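Chapter 4
Showing the Robot: Hands, Handles and Second Goes

Draft text for the open edition. Set by Annunziata Cirillo and Guido Farina, Vimesby

What you should get from this chapter
- the two main ways of showing an arm a task, and when to pick which
- what gets recorded during a showing and what doesn't
- why a slow, dull showing usually beats a clever one
- how to tell a bad showing from a bad task

Before you start: chapter 3 (joints, reach, the tool point). You need to know what "tool point" means or half of this will slide past you. Chapter 2 is useful, not vital.

4.1 Two ways in

You can write the moves down as code. We did that in chapter 3 and it was fine for a peg and a hole. Now try it for a bag of pasta. Where are its edges? Which way is it lying? What does the film do when you press on it? You could write rules for a week and the next bag will lie differently.

So you show it instead. Two ways.

By hand. Put the arm in its free mode so the joints give when pushed, take hold of it near the wrist and walk it through the job. The arm notes its own joint angles as it goes. Quick to learn, no extra kit. Trouble is your hands and sleeves get into the camera view, and people push harder than they think. Also hopeless for two arms at once unless you have a very patient friend.

By remote control. You hold something else - a small copy of the arm, a handset, a pair of handles - and the arm follows. Your body stays out of the way. Cameras see only what they will see later, when the arm works alone. Slower to learn, and you lose the feel of the thing. A beginner on the handles can't tell a light touch from a crush. Most of this book uses remote control from here on, the exercises at Carnmont were all written for it.

Keep the two apart in your notes. Mixed sets can be used but you must mark which is which. Do it on the day. You will not remember.

4.2 What the arm gets to see

Sit on a chair and reach for a cup. You see the whole room, the cup, your own arm. A wrist camera gives far less. It rides along with the fingers, so the view swings every time the wrist does, and things slide in and out at the sides.

This matters for how you drive. If you steer by looking over at the real table, you may know where the bag is long after the wrist camera has lost it. The recording then holds a move with no visible cause. The learner can't copy knowledge it never had. Rule of thumb: drive from the screen whenever you can, and if you have to look up, stop the arm first.

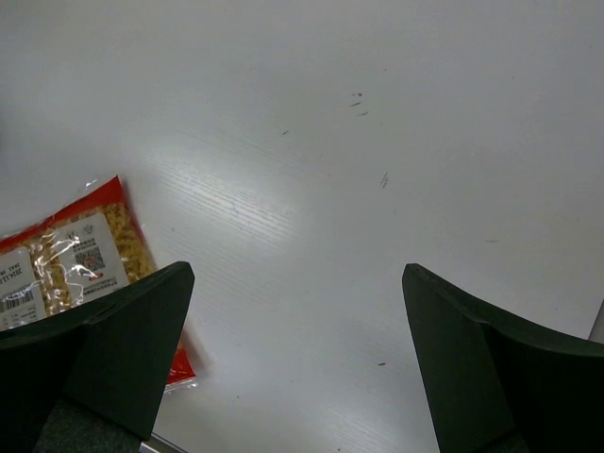

Page last changed: November 4, 2025

With the fingers wide apart over the white table, the pasta bag is only partly in view, and the left finger hides some of it. Plenty to work with all the same. The red border gives a strong line against the white, and the line tells you the bag is lying at an angle. The two white stickers are flat patches on a shiny, wrinkly front. On the other hand the film throws glare, and glare moves when the camera moves. A learner can latch on to a bright streak as if it were part of the bag. One cure is many showings with the bag turned this way and that, so the streak is never in the same place twice.

Things to settle before going down on a soft bag:
1. Which part will you grip? Say it out loud if you work in pairs.
2. Is there room for both fingers, one each side?
3. Is the part you want in the wrist view? If not, back off and come round.
4. What counts as done? Lifted? Moved? Let go of again?

Number 4 is the one students skip. Then half the showings end with the bag in the air and half with it put down, and the learner dithers at the end. It has been given two different endings, and so it dithers.

4.3 Pace, pauses, and leaving mistakes in

Go slower than feels natural. Not crawling. A steady hand at an even speed gives neighbouring moments that make sense together. Fast-then-stop-then-fast gives a record with a lot of standing still in it, and a learner fed on standing still will learn to stand still. That was the main fault in the Prydderch set we used in August: 64 showings, nearly 50 with a long wait just above the object while the driver made up their mind. The trained arm went to the same spot and waited. Very faithful copy.

Short pauses are all right where the job needs one. Closing the fingers, for instance. Close, wait a beat, lift.

Mistakes. Do you keep them? Depends.

- A miss followed by a clean second go: keep. The learner needs to see how to get back on track, and a set of perfect runs never teaches it.
- A miss you gave up on: take it out, or mark it as failed. Don't leave it in unmarked.
- A knock to the table or the camera: out, and check the camera mount before the next run.
- A lucky grab you couldn't do again: your call. We take them out.

4.4 The grip itself

A grip shown by remote control is mostly a matter of approach. By the time the fingers close, the hard part is over or has already gone wrong. Line up so the object sits between the fingers, with the same gap each side as near as you can judge, then close. If one finger touches well before the other it pushes the object along ahead of it. A long thin thing will swing round. A bag will slump.

Shape of the fingers matters too. Flat faces suit boxes. Scooped ones suit things with a rounded body, they help hold it near the middle even if you come in slightly off. But a scooped finger also hides a good deal of what it holds. Look at how the yellow colour drops away to a dark brown down in the channel between the two fingers below. Same object, top to bottom, and to a learner working from pixels it is two quite different colours. Lit part and shadowed part both need to turn up in your set, often. 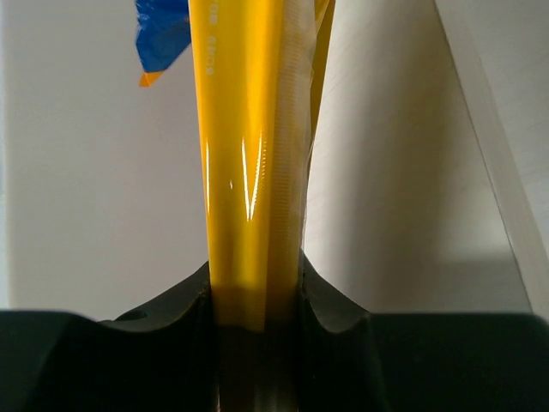 Samuele Caruso would put it more strongly: he holds that a driver who can't see the grip point should never be allowed to judge the grip, and that the end of each showing ought to be a small lift and a look, every time, whatever the task sheet says. If the thing stays put relative to the fingers, good. If it slides, the showing is marked down, even when the job got finished.

We half agree. The lift and look is a cheap habit and beginners should have it. But it puts an extra move in every showing, and the learner will copy the extra move too. For a task where you only need to nudge or turn something, that is a nuisance. Pick one rule for the set and stick to it. Changing half way is worse than either.

Clear plastic again, by the way. There is a strip of it along the right side of the yellow body, and the colour under it looks paler and milkier than the glossy left side. Wrapping changes how a thing looks, and it can change how it holds. Film can shift over what's under it. If your set has wrapped and unwrapped items, say so in the notes, and try to have a fair few of each.

4.5 Notes to keep with every showing

Short ones. Nobody fills in long forms after the first hour.

Driver (initials will do)
By hand or by remote
Object, and whether wrapped
Start position, one line
Finished, failed, or second go
Anything odd

Write "anything odd" even if it seems silly. Light changed. Sleeve caught. Driver had a cold. The Terudia kit keeps the notes in the same folder as the recording, use that if you have it. If not, a paper book with run numbers works fine, so long as teh numbers match.

4.6 Try it

Work in pairs, one driving, one writing. Swap after 7 showings.

Exercise A. Choose one packet of dry food. Show the arm how to pick it up and set it down a hand's width to the right. Always the same ending. Watch your runs back from the wrist camera only, and mark each moment where you knew something the camera didn't.

Exercise B. Same packet, turned a different way for every run. Where did your approach change? Did your partner spot it before you did?

Exercise C. Pick something long with a rounded body. Grip it near the middle, then near one end. Write down which was easier to line up and which held better. They may not be the same one.

Exercise D (harder). Do Exercise A by hand-guiding, then by remote. Compare the two paths. Look at the last stretch before the fingers close, most of the diffrence is there.

Keep all your recordings. Chapter 5 trains on them, faults included.

Further help: Wissam Azar's worked notes for Exercise B are at the back of the book. Yasuo Chiba's are for D, and use a different arm, so the joint numbers won't match yours.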